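Collection log, May, evening

Second week on the small-packet task. Target for the month is 895 accepted episodes, and we stand at 290. 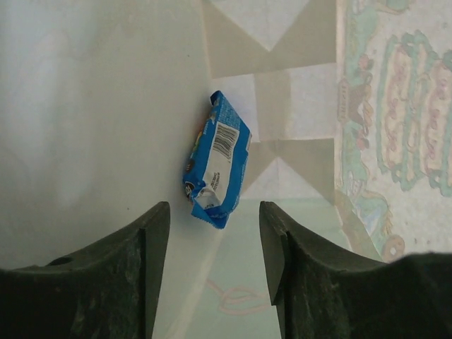
Started the session at 8:30 with the wrist view only. Pascal Lenz wants to know how far the policy gets without the overhead camera before we commit to the two-view format, so the overhead stream is still recorded but left out of the training export. My own guess is that wrist-only will do for the approach and fail on placement. We will have numbers when the next Dranivik run finishes.

Wrappers remain the hardest class. A rigid box gives the same contact every time. A crimped packet can fold, slide or turn under one finger, and the operator corrects for it without noticing, which puts a small sideways motion into the demonstration just before closing. In yesterday's export that motion showed up even in episodes where the packet never moved. I tagged those as "habit" and kept them out of the main split. Ewan Whitcombe thinks they should stay in, on the grounds that the policy will need the correction sooner or later. We agreed to train both ways and compare on the same 30 held-out starts.

Changes made today:

Start pose now drawn at random within the marked area, with yaw over the full circle. Before this the operators placed items by hand and favored angles that were easy to grasp.

Gripper speed on closing reduced by one step. The old setting pushed light items away when one finger touched first.

Episode cap lowered to 600 frames. Anything longer was mostly hesitation.

Approach height logged at the moment the operator commits, by a pedal press. Two presses were missing in the morning block and I filled them in from the joint trace.

Patterned backgrounds stay. The Wurkdale set was collected on one gray mat and the policy trained on it reached for the edge of a towel the first time it saw one. I would like more variation in the surfaces, particularly see-through ones, where the pattern underneath changes with the angle and the depth estimate is poor. Exposure is still on automatic. Bright surfaces next to dark fingers make it hunt at the start of an episode, and the first few frames come out washed. I have asked for a fixed setting but have not tested one.

Labeling took longer than collection again. The Lorkon tool drops the success flag if the clip is trimmed after the flag is set, so the order has to be trim, flag, save. Wrote this on the card next to the keyboard. Relabeled the afternoon block from scratch.

Open question for Pascal: does a grasp on the crimp count as a success if the item is lifted but hangs by one corner? The written rule says "held and clear of the surface," which it satisfies. A placement from that grasp is close to useless. I marked these with a separate code for now so they can be moved either way.

Fingertips cleaned at the end of the session. Backup started at 6:40 p.m. Tomorrow: fixed exposure first, then pouches.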